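Brernalar Refurb Bench, progress report for May

To: Selvaraj Khondokar, Simanjuntak Fund
From: Sheena Ogilvie

Selvaraj, sorry this is short, writing it between deliveries. Spreadsheet to follow when I've fixed the totals column.

Where we are

69 towers through so far against the 300 in the grant agreement. Behind, yes. First six weeks went on the bench and on getting power to that side of the room, as you know from the last report. Pace since then much better. Donations are not the problem, we have almost 2 pallets still in shrink wrap from the Sorkeck office clearout.

Bench and fixtures

Table is in and level. Slotted aluminum, so plates and uprights can be moved without drilling anything, and we have moved them plenty. Gray holder board is the third version. Slots on the first were too tight, on the second too shallow and parts leaned over. Third one we're keeping unless somebody gives me a very good reason.
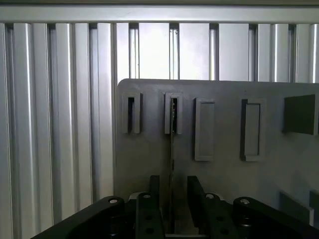 Will the rest of the fixture money be spent this period?
Most of it. The last order is a spare board plus clamps, quote already in, and whatever is left over we would like to move to memory if you agree.

Cases now get worked on lying down, side panel off, same way round every time. Sounds like nothing but it stopped alot of the reaching and turning. Fixture plate goes to the left of the case. Panels and screws go off to the labeled rack before anything else happens, we lost too many screws in the first batch.

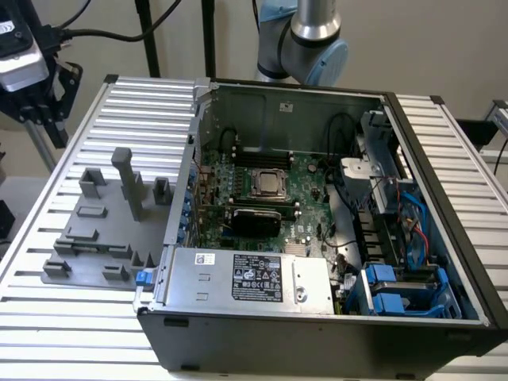

Memory and other parts

Memory is where the time goes. Mixed sizes, mixed speeds, half of the donated stock has no paperwork. Each module gets checked, logged and matched to a board before it counts as done. Logging is in the Zusis sheet, which is slow but works. Would like something better next year.

Drives are all pulled and wiped seperately, no change from the plan. Power supplies: we keep the original if it passes the load test, otherwise swap. Fans get cleaned at the end, not the start. Tried it the other way, dust everywhere.
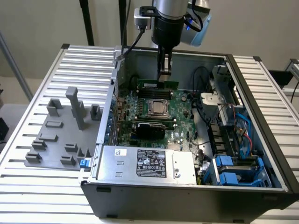

Seating is the step we write up most carefully. A module that is slightly high on one side can look fine and then the machine won't post, and you find out an hour later at the test desk. So the order is now seat, check both latches, short power-on, then close up. Adds a bit of time per tower. Returns from the test desk are well down, exact numbers in the spreadsheet.

Still open

Shelving for finished machines. Quote was high, asking again.
Keyboards, we are short.
Second set of labels, ordered, not here yet.
Your OK on moving the leftover fixture money, please, before the end of the month if you can.

Next report will have the revised schedule for getting to 300.

Sheena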